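Lunent Skinner Wall-Hung Cistern Valve, Bottom Entry

Part no. 1303-B
Replaces: Skinner Mk 1 (discontinued June)
Inlet thread: 1/2 in.
Body: glass-filled nylon
Seal: silicone diaphragm
Warranty: 2 years

The Skinner is a delayed-action fill valve for residential toilet tanks. The inlet stays shut until the flush valve has closed, so no supply water passes straight through to the bowl during a flush. Water level is set with a threaded rod on the float arm. One full turn clockwise lowers the shutoff point.

The shank seal is supplied fitted. Hand-tighten the locknut, then add a quarter turn with a wrench. Do not use thread sealant or plumber's putty on the plastic shank.
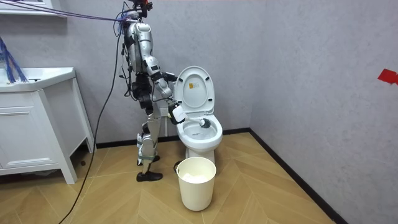

A removable mesh filter sits in the shank and should be rinsed once a year, or more often on well water. Shut off the supply and drain the tank before pulling it. Tank tablets containing chlorine shorten the life of the diaphragm and void the warranty. Bowl cleaners applied below the rim have no effect on the valve.

Sold singly or in trade cartons of 200. Diaphragm kits are stocked separately at the Lekthorpe warehouse. The older Clasgate diaphragm does not fit this body.

Not included: supply hose, flush valve, tank-to-bowl gasket.

Technical questions: Kirstin MacKinnon, trade desk
Data sheet revised December 2018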